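Bin-picking cell – notebook, August 12, 2021
gripper cable + clamps, arm back on after the tip change
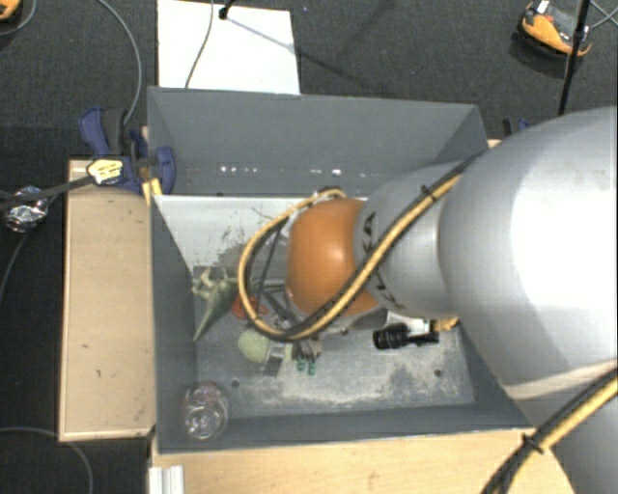
Cable first. Fabian says the arm faulted twice overnight on the way down into the bin, both times with wrist near the end of its turn. Pulled the log, joint 6 torque spikes, same pose both times. My money is on the bundle dragging. With the gripper pointing down over the middle the yellow and black cables still make a big loop out to the left of the orange cover before they come back up to the fitting, and that loop is what catches when we go for anything near the left wall. Cable tie near the top of the bundle stays where it is. Want the slack taken up on the upper arm side, NOT at the wrist, Cyrill tried it at the wrist in December and we lost a connector.

Done so far:
– power off, arm jogged to mid bin, brakes checked
– shortened loop by one hand width, re-tied
– ran wrist end to end at 10 percent, by hand on the pendant, no pull on the fitting
– same again at 50, fine
– trimmed nothing yet. Tie ends on the lower arm still stick out, cut them flush before someone gets scratched (me, last time)

Green tips. New pair from Tovstead, softer than the old ones. Oanh wants them changed every 500 cycles until we know how they wear. I think that is too often but ok. Counter reset to zero. Write the count on the sheet, dont trust the one in the software, it resets on reboot.

Clamps. Blue and black ones holding the bin. Retightened both. Bin had crept toward the arm, not by much but enough that the picks on the far side came in short. Re-taught the four corner points and the drop point. Saved as drandia_bin_b, old file kept.

Bin floor is getting rough, lots of pale scuffing toward the front and the right. Depth image noisy in the same area, may be the same thing, may be the lighting. Urs has a mat he wants to try. Wait until the cable is signed off, one change at a time pls.

Test run after lunch, mixed objects, slow speed: 300 picks, no torque fault. Clear container is still the worst one, arm goes for it and closes beside it. Vision problem, Killian has it on his list.

Open:
– full speed run overnight, log torque on joint 6
– spare fitting, ask Nägeli about delivery, we have 2 left
– proper cable guide insted of ties?? Cyrill to sketch
– check left wall poses again tomorow with the shorter loop, start with the deep ones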